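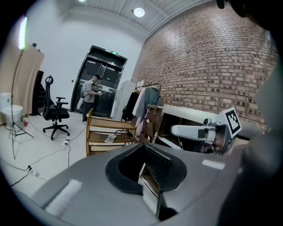

*Brown wooden box with small drawers, on top of the white cabinet.*

**From:** Jayanthi Kartha
**To:** Skellgate Names list
**Date:** October 31, 2019
**Subject:** Re: The Gresard wage books, and what to do about spelling

Dear all, and dear Prakash especially,

Thank you for such a thoughtful note, and forgive me for taking so long over it. I've had my sister staying, and we have talked from breakfast to bedtime and got very little done besides! I'll answer in pieces, the way I'd do it if we were sitting at the same table with the teapot between us.

> On the Gresard books: I've finished the first volume, the one that opens in 1858, and I have 958 slips from it. I'd guess that a good many are the same people over and over. There is a woman who is Brutitz in one week, Brutits the next, and Bruttis when the clerk with the awful handwriting takes over. Do I make one slip for her or three?

Three, please, and I know that's a nuisance. When I started on the chapel registers I was very free about this. I tidied every spelling into the one I liked best, and felt terribly efficient. Then a lady wrote to me from Ohio looking for her great-grandfather under a spelling I had tidied away, and it took us a whole winter of letters to find him again. I still feel bad about it. So copy what the clerk wrote, even when you are quite sure he was half asleep, and put "see also" in the bottom left corner with the other versions. I'll do the matching up afterward, and I enjoy that part, so you needn't feel you are leaving me the dishes.

If the first name is only an initial, leave it as an initial. Mine are all over the place on this and I'm slowly putting them right.

> I also wanted to ask about the wages column. You said names and dates only, but some of the entries are so interesting that I hate to leave them out. One man is docked for "singing after warning."

Oh, I laughed out loud at that one and read it to my sister, who wants to know what he was singing. Do put that kind of thing on the back of the slip! The front should stay plain so that it can be typed up without any thinking, but the back is yours, and I hope you'll all use it. The weekly sums themselves I would still leave out. They are beautifully kept in the books, anyone who wants them can go and look, and copying them doubles the work and triples the mistakes (mine, at any rate).

> Last thing. Is anyone working on volume two? I don't want to tread on toes, but I could begin it in February when the evening class is over.

No toes at all, and I would be so glad. Volume two is the fat one with the broken spine, and it has nearly 2000 entries by my reckoning, so please don't try to swallow it in one go. I did the first few pages years ago and my slips are in with the chapel ones under G, if they haven't wandered. Start from the beginning anyway and we'll compare. I'd trust your eyes over mine, particularly with the long s, which I used to read as an f so faithfully that we had a family called Rufsell for years.

Now some general news, as I haven't written to the whole list in ages.

The typed index has reached 700 names, which includes all of the chapel baptisms up to the letter M. Those of you who asked for a copy will get one when I've checked the M's against the register again. I got tired partway through them and I don't like the look of a few of my dates.

I have also had a long letter about the Panicker family, who kept the rope shop at the bottom of Skellgate and then vanish from everything I have. The writer believes they moved to the coast. If you come across a Panicker in any of your papers, however late and however oddly spelled, would you let me know? I'm particularly hoping for the mother, who signs for deliveries in a lovely firm hand and is never once given a first name by anybody.

For anyone new to this, we are still writing slips in pencil, surname first and in capitals, one person to a slip, with the book and page at the top right. Please don't use the sticky kind of note. I did, for a month, and they all curled up and clung to each other, and I had to peel them apart with a butter knife.

Prakash, I'd love to see the singing man's page the next time you have the book out. Would you note the page number for me? And do tell me how your mother's hip is doing. She was so kind to me when I had mine done, and I still have her soup dish, washed and waiting on the windowsill.

With love to everyone,

Jayanthi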